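Brown Paper, Plain Plates and Other Things I Do Before Lunch

I've had a few emails since the September post asking how I keep the big table looking decent when it gets used for everything from shelling peas to repotting the basil. The short answer is that I cover it up! The long answer is below, along with a few other bits I've been meaning to write down (the lettuce thing especially, which I get asked about more than anything).

Start with the surface

Before any paper goes down I give whatever's underneath a proper look, and the trick I picked up years ago at a kitchen shop in Butbridge is to get your head down low. Pale matte surfaces are terrible for this. From standing height they look spotless, you walk away feeling very pleased with yourself, and then you bend down to pick up a peg and there's fluff and grit all over the place. Get your eyes nearly level with it, face the window if you've got one, and look along it. I turn the overhead light off as well, as it flattens everything out.

What you're looking for is tiny. Little white points, mostly, that you'd swear were part of the finish until you put a finger on one.
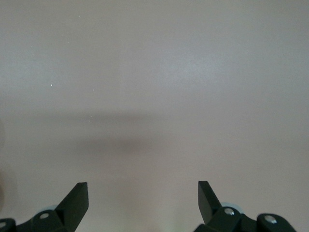

Tiny bright specks like these only show up properly when you get in close.

My order of attack goes dry, damp, dry. A dry cloth first to lift whatever will lift (if you go in wet you just make a paste and push it around), then a cloth wrung out until it barely feels wet, then a clean tea towel to finish. I use an old flannelette pillowcase cut into squares for the first go. Microfibre is fine too but please wash it separately from your towels. I learned that one with a navy bath sheet and spent a whole arvo picking lint off the good cloths with sticky tape, muttering.

If a speck won't budge, leave the damp cloth sitting on it for a minute before you do anything fierce. Bicarb is lovely stuff but it will dull some finishes, so try it on a bit you never see.

Now the paper

I buy plain brown paper by the roll. The one I've got at the moment is a Harneck, 200 metres on it, and at the rate we go through it I expect to leave some to the grandkids. You want the smooth, matte side up. Shiny paper slides around under plates, and the greaseproof sort won't take a pencil, which is a shame when half the fun is writing on it.

My table is 197 cm long, so I cut a bit over and fold the extra under at the ends. I used to tape it along every edge like I was painting a ceiling. Don't bother! A fold and one strip of low-tack tape at each corner, on the underside, and it comes off at the end of the day in one go. If you've got a white edge or a nice trim on your table, stop the paper just short of it and it looks like you meant it.

Rolled paper wants to stay rolled, of course. Put it curl-side down and leave it overnight with a couple of cookbooks on the ends. I've heard of people ironing theirs. I've tried it, cool iron with no steam, and it does work, but there's a limit to how much ironing I'm willing to do in this life.

Crumbs and drips stay on the paper. Wet things are another story, so drain your washed veg well or pop a tea towel under the colander. Beetroot goes straight through. So does soy sauce. Ask me how I know.

Laying things out on plain plates

I'm a big fan of getting the ingredients out where I can see them before I start. It used to be all little glass bowls, like on the telly, and then I'd have nine little glass bowls to wash. These days I use plain side plates in different colours, and I find I look at what's on them more. A lemon on cream looks cheerful and is easy to find when your glasses are on top of your head. Leaves look good on a soft green. Blue is handy for nearly anything, since there's hardly any blue food and whatever you put there stands out a mile.

Put them in a straight line running away from you, furthest thing used last. I know it seems fussy. But if they're all one size and lined up close, rim to rim or near enough, you've got the whole rest of the table for the chopping board and the big bowl, and your sleeves aren't dragging through the dressing every time you reach for the salt.

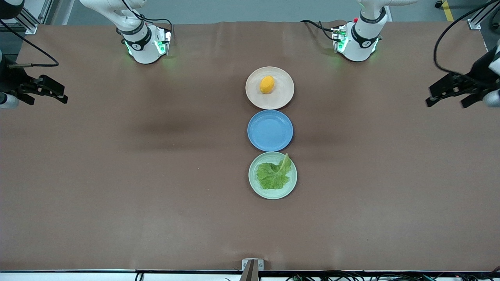
Lemon on the cream plate, lettuce on the green, and the blue one free for whatever's next.

I always put out one more plate than I think I need. It ends up holding the peel, or the spoon, or the half an onion I've decided against.

Mine are from the Zetel seconds shelf and there's a wobbly one in the set, but a wobbly plate sits much better on paper than on a bare tabletop, so I've stopped minding. Check the undersides of yours, by the way. An unglazed foot ring can leave fine scratches on a soft surface, and the paper saves you from that as well.

The lettuce thing

Right. Wash it the night before if you can. Cold water, swish, lift it OUT of the water (if you pour it all into a colander you tip the grit straight back over the leaves), shake, and roll it up loosely in a clean tea towel. The whole roll goes in the crisper. I get three or four days out of it that way, sometimes more with the frilly sorts.

A leaf that's gone a bit floppy can usually be talked round with ten minutes in iced water. Dry it well afterwards or the dressing just slides off.

And the lemon

Take it out of the fridge an hour ahead if that's where you keep it. Roll it under your palm, press fairly hard, then cut. Grate the zest first, while it's whole, because chasing half a lemon around a grater is how knuckles get hurt. Zest freezes well in a little jar. Small lemons are often juicier than the big knobbly ones, so don't pass over the runty ones at the market. I mostly go by weight in the hand.

Packing up

Plates off, crumbs to the middle, fold the paper in from the long sides and carry the lot out to the compost. I tear ours into strips first, the worms get through it quicker. Peel the tape off before you do that! If the paper's only got a few pencil marks on it, I fold it up and keep it for wrapping the Šťastný glasses when they go back up in the top cupboard.

Next time I'll do the pantry shelves, if I can face them.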